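1/ Graltell moved its regional newsletters from a metered paywall to a registration wall in February. I have the numbers from the first stretch and permission to share some of them.

2/ Setup: 30 titles, one login, one ad server. Readers get a free account after the second article. No card required.

3/ Median registrations per title: 573. The smallest got 177. Both counts exclude addresses that bounced on the welcome email.

4/ Open rate held. Click rate dropped slightly, mostly on titles that send before 6 a.m. Pavithra Kandasamy on the audience side puts that down to link placement. I think it's list age. We haven't tested either. 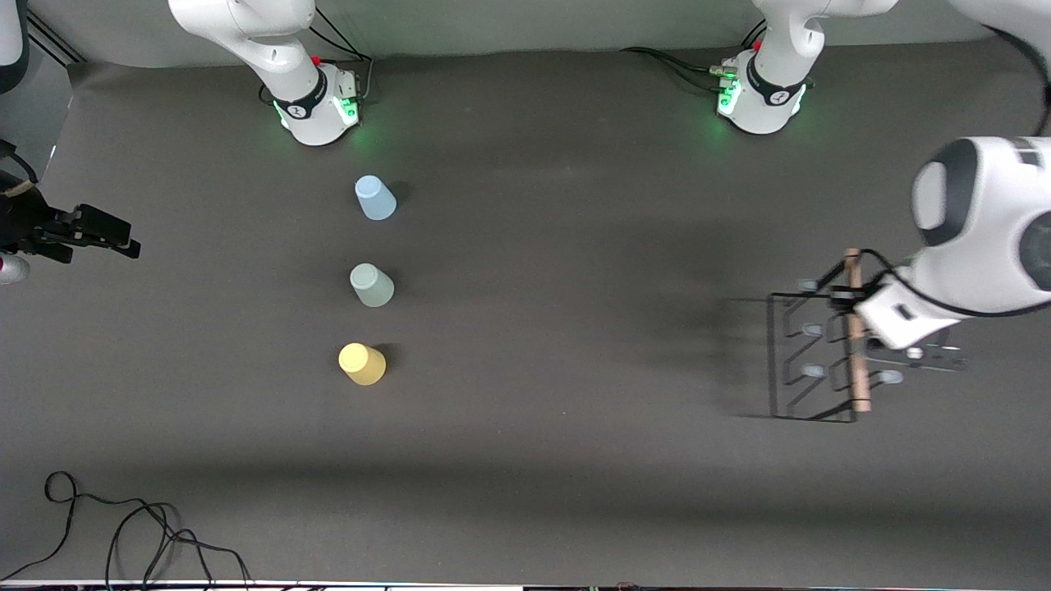

5/ Ad side. Logged-in inventory sold through Orkska at a higher floor than anonymous inventory. Fill was lower. Net revenue per session came out roughly flat.

6/ Known problem: 214 accounts were created twice when readers switched from the app to mobile web. Deduped by hashed email. The counts in 3/ are post-dedupe.

7/ Not measured yet: churn to paid. The paid tier stays on the old billing system until the migration is done, and the two IDs don't join cleanly.

8/ Jawad Lodhi is writing up the ID matching separately. I'll add the link to this thread when it's posted.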